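Guides > Packing Room > Section 4

Search the guides Go Advanced search

Print this page | E-mail this page

4. Packing mixed orders in an open tray box

This section covers orders in which a household liquid, such as a trigger spray, travels with one or more light printed packs. Single-item orders are in Section 3. Glass and aerosols are in Section 6 and must not be packed by the method given here.

Read 4.1 and 4.2 before you start your first order. After that the steps in 4.3 can be followed on their own.

4.1 What you need

The order slip.
A tray box, size B or C. Size B takes one bottle and one or two packs. Size C takes two bottles.
A roll of paper tape and the bench dispenser.
Kraft paper for filling.
Trigger clips or a strip of low-tack tape.
A dry cloth.
A clear bench. Put away the slips and offcuts from the last order before you bring out the next.

Note: Size B boxes from the Urnelach store are supplied flat in bundles of 80. Open one bundle at a time. The loose boxes pick up damp and the edges soften.

4.2 Making up the box

1. Take a flat box from the bundle and check the walls. A slightly rough or frayed top edge does not matter. Reject any box with a split corner or a crease running right across a wall.

2. Open the box out and square it by pressing opposite corners together, first one pair and then the other.

3. Fold in the short base flaps, then the long ones. The long flaps should meet without overlapping.

4. Run one strip of tape along the join and carry it at least a hand's width up each end wall.

5. Turn the box over and set it down flat on the bench. Leave a good margin of bench in front of it, enough to lay the items out and rest your forearms.

Caution: Do not make up boxes on top of other boxes. The base tape does not grip properly unless it is pressed against a hard surface.

4.3 Placing the items

1. Lay the items out in front of the box and check them against the slip. If anything is missing, put the whole order on the query shelf and start the next one. Do not part-pack.

2. Check the trigger spray. The nozzle must be turned to OFF and the collar must be hand tight. Wipe the neck with the dry cloth and look for any liquid on it. A bottle that leaves a mark on the cloth goes back to stock control with a red slip.

3. Fit the trigger clip. If the clip does not suit the bottle, wind one turn of low-tack tape round the trigger and neck. Do not use the paper tape, as it tears the label when the customer takes it off.

4. Put the bottle in first, on its side. In a size B box most trigger bottles are too long to lie straight, so lay the bottle corner to side, with its base in a back corner and the sprayer head towards the opposite wall.

5. Leave a finger's width between the sprayer head and the wall. If it touches, slide the base further into the corner. If it still touches, change to a size C box.

6. Place the printed pack on top of the bottle. It will sit at a tilt to begin with. Leave it there while you check both items against the slip for the second time, then go on to step 7.

7. Lift the pack out, push crumpled kraft paper into the gaps on both sides of the bottle until it no longer rolls, and lay a folded sheet across the top.

8. Put the pack back, printed face up, so that it lies level on the paper.

9. Press down lightly with an open hand. The contents should give a little and come back. If the pack slides, add more paper at the low side.

Note: Soft packs may bend over the bottle without harm. Stiff cartons will not, and must be bedded on enough paper to hold them clear of the trigger.

Caution: Never stand a trigger bottle upright in a tray box, even where there seems to be height for it. The lid presses on the sprayer head when boxes are stacked. 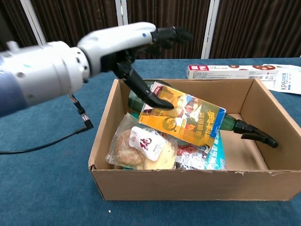 Fig. 4a. Spray bottle laid on its side with the yellow pack on top, as at step 6.

4.4 Closing and labelling

1. Put the slip in face up, on top of the pack.

2. Fit the lid. It should go down without force. If it bows in the middle, take it off and remove some paper.

3. Tape both ends of the lid, one strip each.

4. Stick the address label on the lid, square to the edges and clear of the tape.

5. Add a THIS WAY UP label to the front wall of any box with liquid in it. One is enough.

6. Weigh the box and write the weight on the packing sheet. Any size B box over 148 ounces must be repacked as two.

7. Move the box to the outgoing rack. Boxes with liquid go on the lower two shelves only.

4.5 Common faults

Box rattles when tilted: too little paper beside the bottle. Open it and repeat from step 7 of 4.3.

Base sags when lifted: the tape has not been carried up the end walls. Do not tape over it - repack in a new box.

Damp patch on the card: stop, put the box in the spill tray and tell the bench lead. Do not reuse the paper or the box, even if the patch dries out.

Corner of a carton crushed: usually a stiff carton packed straight on to the bottle. Replace the carton from stock and fill in form 281.

Trigger clip found loose in the box: check the nozzle again before refitting. If the handle has been pressed there may be liquid in the sprayer head.

4.6 Supplies and queries

Tape, clips and kraft paper are ordered through Costigan on the usual sheet. Quote part 166 for trigger clips. The older clips from Prilier fit the narrow-necked bottles only and may be used up on those.

Questions about this section should go to Jeanine Vermeulen at the Skollitz packing room. Changes to box sizes are agreed with Toon Van Rooij before they are added here.

Section last revised 3/26/19. Step 3 of 4.3 reworded and form number in 4.5 corrected.

Next: Section 5, Packing refills and pouches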